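Atelier partagé de Besdale : contrôle de printemps, fiche commentée

Quel plaisir de rouvrir cette fiche ! L'atelier a passé un bel hiver et la tournée d'avril s'est faite un lundi, portes grandes ouvertes, avec le nouveau local Jorwood ajouté au parcours. Les points sont notés conforme (C), à reprendre (R) ou sans objet (SO).

1. Issues et circulation
Porte principale dégagée : C
Porte côté cour, barre antipanique : C. Elle s'ouvre enfin d'une seule main, bravo pour le réglage !
Passage entre les établis : R. Deux caisses de chutes à ranger sous l'escalier.

2. Incendie
Extincteurs accrochés, goupilles en place : C. Les 8 appareils portent leur étiquette de l'année.
Détecteurs de fumée testés : C
Chiffons huilés en bac métallique fermé : R. Le couvercle du bac Vermeulen ferme mal, charnière à changer.
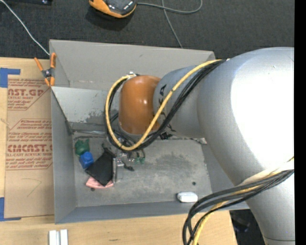
Produits inflammables dans l'armoire ventilée : C. Le rangement par couleur d'étiquette marche à merveille, on retrouve la térébenthine les yeux fermés (façon de parler, gardez-les ouverts).

3. Électricité
Tableau accessible, circuits repérés : C
Rallonges en bon état : R. Gaine entaillée sur la rallonge du fond, retirée du service sur-le-champ.
Bouton d'essai des différentiels : C

4. Rangement en hauteur
Rayonnages fixés au mur : C
Charge affichée par niveau : C. 300 kg par tablette, 600 kg pour celle du bas, et les panneaux sont superbes, lisibles depuis l'entrée.
Escabeau, patins et verrous : R. Il manque 2 patins, modèle Vultico, à commander.

5. Premiers secours
Trousse complète : C. Compresses et sérum physiologique renouvelés.
Rince-œil : C
Numéros d'urgence affichés : R pour Jorwood, la feuille est encore à plastifier.

6. Air et bruit
Aspiration des copeaux, sac vidé : C. Quelle différence depuis le changement du filtre !
Casques antibruit propres : C
Cabine de peinture : SO, fermée jusqu'à l'été.

Commentaires
Très belle tournée dans l'ensemble. Les passages sont plus clairs qu'à l'automne et les étiquettes tiennent bien. Priorité à la charnière du bac et aux patins de l'escabeau, qui reste consigné en attendant. La feuille de Jorwood peut se faire dès cette semaine, la plastifieuse est dans le placard de l'accueil, étagère du haut.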